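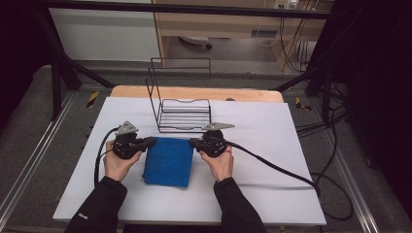 Judton Workshop, Handling Cell Group: cell diary

February, after lunch

I came to the cell at 13 hours with the blue cloth under my arm and the intention to finish the cable work before the evening. I did not finish it, but it is better than it was.

In the morning the right gripper had lost its signal again, three times in one hour. Kęstutis Rätsep thought it was the connector. I changed the connector, and the fault came back. Then I bent the cable slowly with my fingers, and near the plug I found a place where the reading jumped. The spare cable from Brarnar was 16 cm shorter than the old one, so I had to lay it again from the beginning.

The two hand-held grippers have their cables on opposite sides of the board. The left one makes a loop along the edge, and the right one goes across the board and down to the floor. I would like the right one to have a clip, but we have no clips of this size. I wrote to Wiston and asked for 18 pieces.

For the test I use always the folded cloth, held from both sides. A soft thing shows me quickly if one jaw closes later than the other. The left jaws were late by a little, so I cleaned the slide and set the zero point once more. In the log it is entry 234. The wire rack stays at the back of the board, its turn is tomorrow.

Mrs Baranauskienė asked if the cell is ready for her people. I said almost, and she wrote down "yes".

Still to do: tie the loose bundle on the right side, order tape for the floor, and read again the page about calibration, which I understood only by half.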